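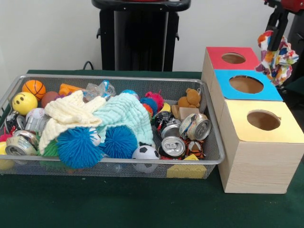
Sorting and Posting / Table Sets

Rosten 662 Sorting and Posting Set

Supplied by Dillier. Item number 662. Basket, posting boxes, mixed fill and table cloth.

The Rosten 662 is a table-top set for picking, sorting and posting work. The user takes items from a shared wire-mesh basket and puts them through the round openings of the wooden boxes. The set is sold to schools, day centres, occupational therapy departments and test rooms. It can be used by one person or by two people sitting on adjacent sides of the table.

The fill is deliberately mixed. It contains items that hold their shape, items that compress, and items that have no fixed shape at all. Balls, knitted cloths, fabric pieces, plastic wrappers and crushed drink cans lie together in the basket and partly cover one another. Customers who need a graded task should start with a part fill (see Setting the level of difficulty).

Basket

The basket is a wide, shallow, rectangular tray in silver-coloured wire mesh with a rounded metal rim. External length is 700 mm. The mesh aperture is 15 mm. It is made for Dillier by Bruvari and is the same basket sold separately for linen and stationery rooms, so replacements can be ordered at any time without buying a complete set.

The mesh sides allow items low in the pile to be seen from the front. The rim is closed all the way round and has no cut wire ends on the inside. Small items with long filaments, such as the spiky balls, can catch in the mesh when pressed hard against the side. Pull them free by the body of the ball and not by the filaments.

The basket has no lid. For stacking in a cupboard, use the flat transit board listed under Spares.

Posting boxes

The boxes are made of light-coloured wood with a clear finish on the sides and coloured tops. The tops are finished in panels, including red, blue and pale yellow, with the round openings cut through the panels. Box tops vary between production batches in the arrangement of the colours. This does not affect use, but customers adding a box to an older set should state the existing colours on the order.

The edges of the openings are broken by hand with fine abrasive paper and then sealed. Some slight darkening of the wood at the opening is normal after a period of use.
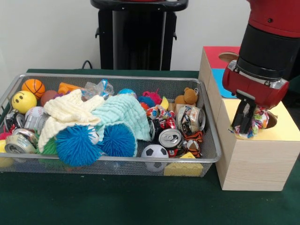 Soft items such as scrunchies and scarves will not always drop through under their own weight. They need to be gathered and pressed in. This is part of the task for most users and the openings are sized accordingly. A cloth that has been pushed only halfway will tend to open out again and sit over the hole, so allow the user to finish the movement before the next item is started.

The boxes stand freely on the cloth and are not fixed together. They may be placed in a straight row, in a stepped diagonal row, or on separate sides of the basket. A box may also be stood on its side so that the coloured face with its openings is vertical. In this position the user posts forwards and not downwards, and the box should be held by an assistant or backed against something heavy.

Mixed fill

The fill is packed loose in a cotton bag. Contents vary with supply, but each bag is made up from the groups below.

Printed and patterned balls: basketball pattern, smiley face, baseball with red stitching, football pattern.
Plain balls: several colours and sizes.
Spiky balls: blue and green, soft filaments.
Knitted cloths: cream and pale mint green.
Fabric pieces: scrunchies and scarves in multicoloured prints.
Soft toys and fuzzy items: several colours.
Drink cans: crushed, rinsed, checked for sharp edges.
Clear plastic wrapper or bag: crumpled.

Specific items cannot be reserved. If an item in the fill is essential to your programme, order it separately or substitute your own.

Crushed cans

The cans are included at the request of users who sort household recycling as a daily living task. They are the only part of the fill that should be treated as a consumable. Inspect them before each session. Discard any can with a split wall, a lifted seam or a loose pull tab. Customers working with young children should remove the cans altogether and return them to the bag.

Replacement cans may be prepared locally. Rinse, drain with the opening down, leave overnight and crush under a flat board. Do not fold a can across the middle by hand, as this tends to split the wall at the crease.

Table cloth

A dark green cloth is supplied. It covers the full table top and gives an even, non-reflective background for the coloured items. It also reduces noise from the cans and stops the smaller balls rolling. Lay it without folds under the basket. A raised fold is enough to tip a box when a user presses on one side of the opening.

Where two tables are used, order a second cloth and leave a clear gap of floor for the assistant. Items moved to the second table can be kept there as a reserve and brought back during the session.

Setting up

1. Place the table on a level floor and lay the cloth.
2. Put the empty basket on the side of the user's non-dominant hand.
3. Set the boxes on the other side with all openings within reach.
4. Empty the fill bag into the basket and turn the pile over once by hand.
5. Check that no item projects far enough above the rim to fall out when its neighbour is lifted. 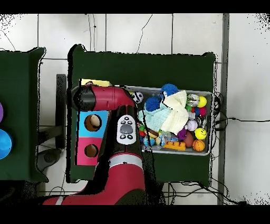 Reach should be checked from the position the user will work in, whether sitting or standing. The far rim of the basket is the limiting point. If the user has to lean to get to it, turn the basket so that the short side faces them and work from the near end. Cables, bags and sticks should be kept out of the area where the assistant walks.

Setting the level of difficulty

Level A. Balls only, one layer, with clear space between items. Use one box.

Level B. Balls and soft toys together. All boxes. The user may choose any opening.

Level C. Full fill, cloths on top. Items underneath have to be found by lifting or moving the cloth.

Level D. Full fill, turned over so that the cloths are tangled with the other items. The user is asked for a named item or for a colour.

Level C takes considerably longer than Level B for most users. Mélanie Landry, who wrote the activity notes supplied with the set, recommends staying at B until the user can post a scrunchie completely without help. The notes are available in English and French.

Lifting cloths

The knitted cloths are the items most often queried by customers. A cloth taken at its edge drags across the pile and brings lighter items with it. A cloth taken near the middle of its upper surface lifts more cleanly and hangs in folds below the hand. Either method is acceptable, but the same one should be used throughout an assessment if results are to be compared.
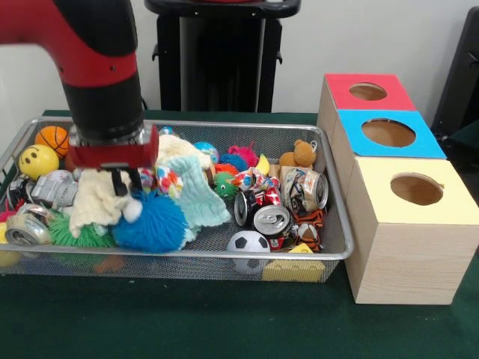

Basket with soft fill: cream cloth lifted, blue spiky ball and mint-green knitted cloth in front.

Cleaning and care

Basket: wipe with a damp cloth and dry at once. Do not leave standing in water.
Boxes: dry cloth only. Marks on the coloured tops can be removed with a barely damp sponge.
Knitted cloths: hand wash, dry flat. Machine drying will shrink the knit and close up the texture.
Printed fabric: cool wash in a net bag.
Spiky balls: warm water and mild soap. Shake out, then dust lightly with talc if the filaments become tacky.
Foam balls: surface wipe. Do not squeeze under water.
Table cloth: machine washable, no bleach.

Spares and additions

662-B Wire-mesh basket, 700 mm
662-P Posting box, single
662-F Mixed fill, complete bag
662-C Cloth pack, cream and mint
662-G Table cloth, dark green
662-T Transit board for basket

Posting boxes are made to order by the Pasaribu workshop. Teguh Pangaribuan handles requests for openings of a different diameter; send a sample of the largest item to be posted with your enquiry. Non-standard boxes cannot be returned.

Guarantee

Basket and boxes: 2 years against faults in material and assembly. Fill and cloths are excluded. Claims should be sent to Bożena Cieślak at the Dillier service desk with the item number and a note of the fault. The workshop closes for stocktaking in October, and box orders received during that period are started on reopening.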